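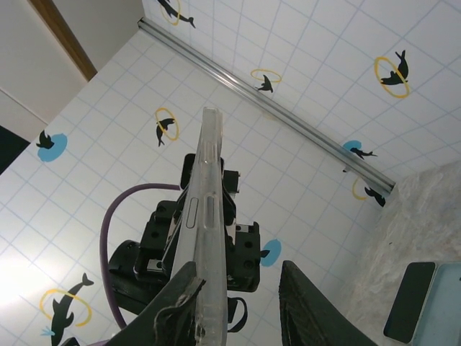
4.2 Transparent cases and the limits of the reported success rate

Earlier work on phone case handling, including the Birumora baseline, scores a trial as a success when the case is still in the gripper at the end of the motion. We think this number says very little. A gripper can hold a case firmly and have no usable idea of which way the button openings face, and any later fitting step depends on that.

We reran the policy of Cheung on our two-arm setup, with 803 training demonstrations and the original settings. Clear cases were the hard condition. The material takes on whatever lies behind it, and in our cell that means a blue grid and a good deal of printed sea life. We first blamed the background for most of the orientation errors. Repeating the trials with the wall masked in software changed the outcome in only three of them, so we no longer hold that view, though we can't offer a firm replacement.

Opaque cases looked better on paper. Figure 5 gives a view of this condition from one wrist, with a phone in a pale teal case and the other arm's gripper at its upper end. 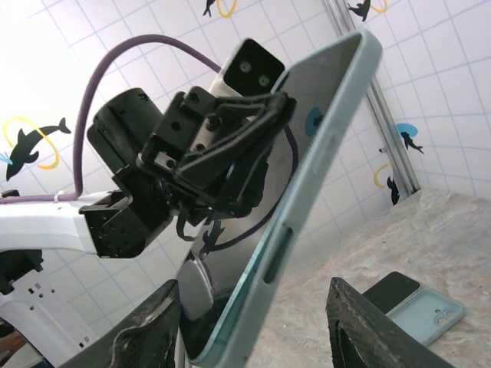

Figure 5. Cased phone between the two grippers, wrist camera view.

The policy's own confidence was high throughout this condition, including on trials that our annotator, Felista Mwaipopo, marked as misaligned. We therefore don't use confidence as a filter anywhere in this paper. The Stomer correction narrows the gap slightly, but it was tuned on the same objects it was tested on, and we would want to see it on unfamiliar cases before relying on it.

Extending the training set to 1,000 demonstrations did not settle the matter. Hold rate rose and orientation error stayed where it was. The added demonstrations came from a single operator, so a claim that more data doesn't help would go further than our results allow.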